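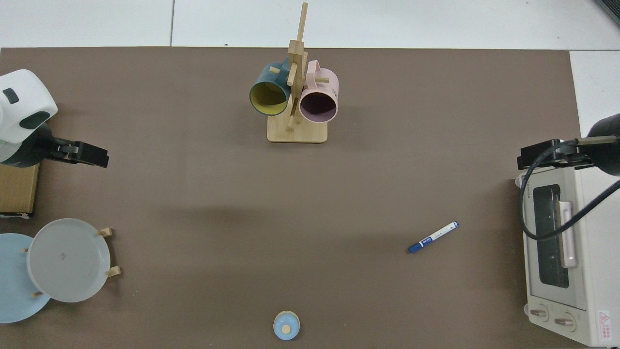 1 min read

Moving into a Caldale furnished apartment: common questions

When can I pick up my keys?
The Pesham Street office hands out keys from 2 p.m. on your lease start date. Bring a photo ID.

What is in the kitchen?
A toaster oven, a mug tree, mugs, plates and a dish rack. Bring your own pans.

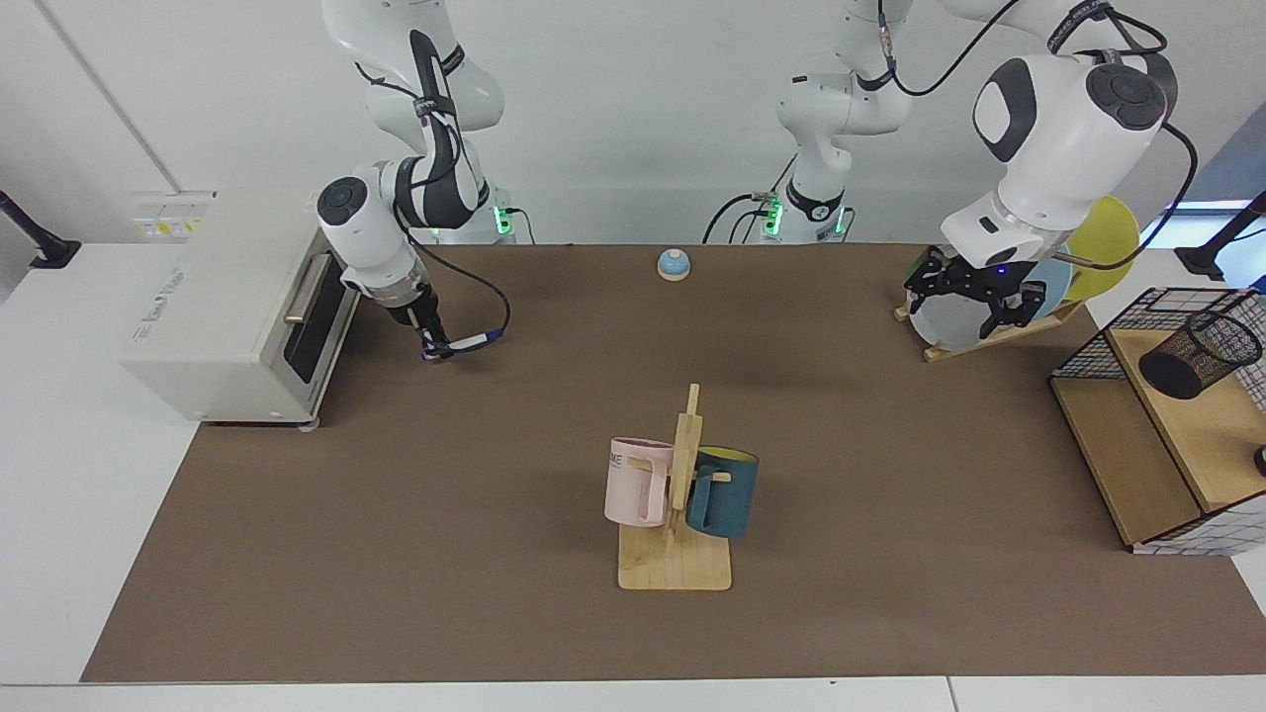 Toaster oven with glass door.

Can I paint the walls?
No. Picture hooks are fine if you fill the holes before you leave.

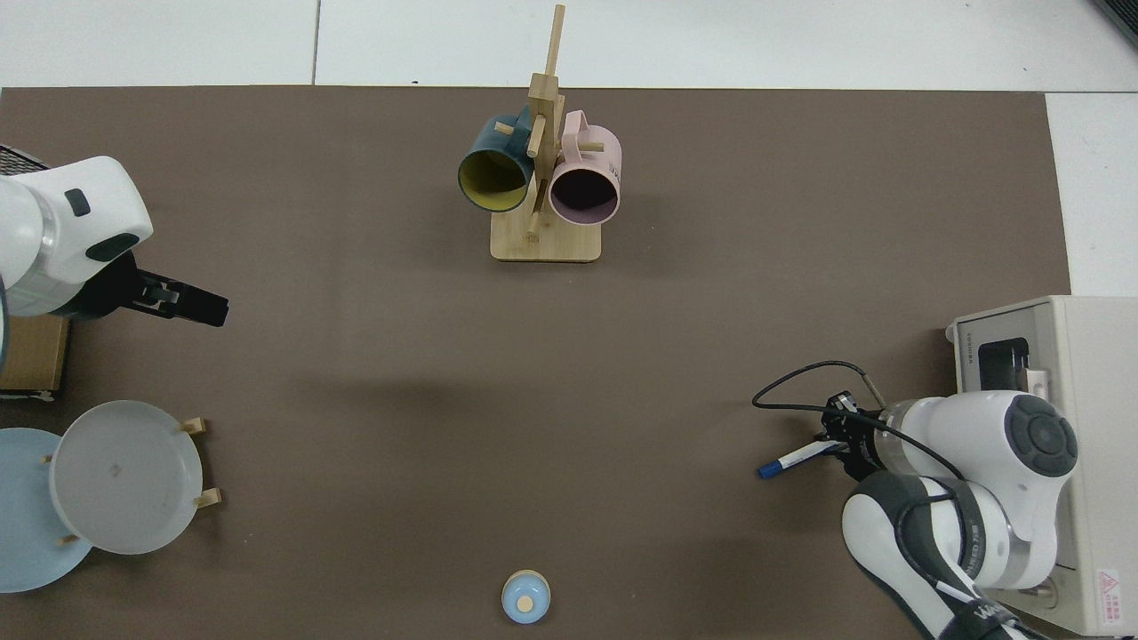 How much notice do I give?
30 days, in writing. Leases that end in May follow the same rule.

Where do I park?
Each unit gets one space in the Skaltberg lot. Guests can stay up to 4 hours.
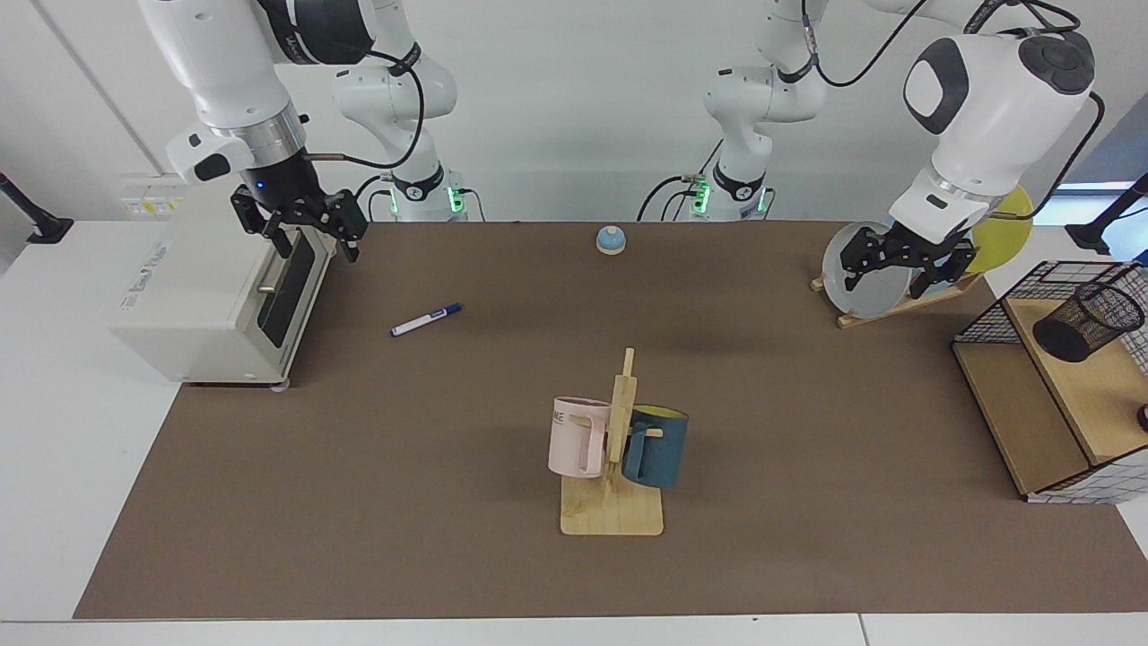 Is the deposit refundable?
Yes, less any unpaid rent or repairs.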